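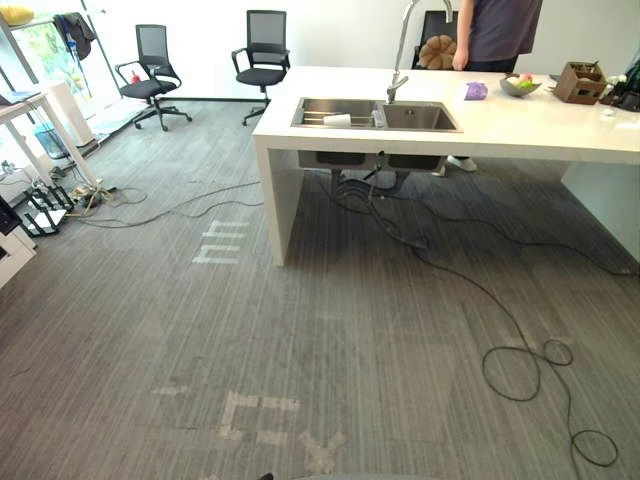
Right hand loses grip on plates at the sink station

Iresha Jayawardena
Dec 20, 2023

We have a Mivel two-arm unit working at a kitchen sink. The job is setting plates upright in a drying rack. Since a software update in October the right hand closes fine but opens a little just before release, and the plate slips. Error 2339 shows up in the log maybe one time in 18. I recalibrated the fingers 3 times. Left hand is OK. Anything else to check?

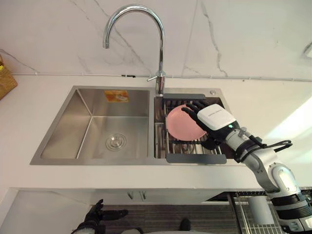
Right hand on a plate at the rack.

Vomunus

Check the cable on the right forearm before you touch calibration again. If it pulls when the wrist turns, the hand drops power for a moment and the fingers relax. Ours did the same thing. Power down, give the cable more slack near the wrist, strap it again higher up, then move the arm by hand through the whole reach. Then look at the grip hold time. The update set ours back to default. We run 400 ms after contact with the rack.

Kong

try a different plate

Nindo

Agree with Vomunus on the cable. Also reseat the connector at the wrist and clean the finger pads. Soap film builds up on them.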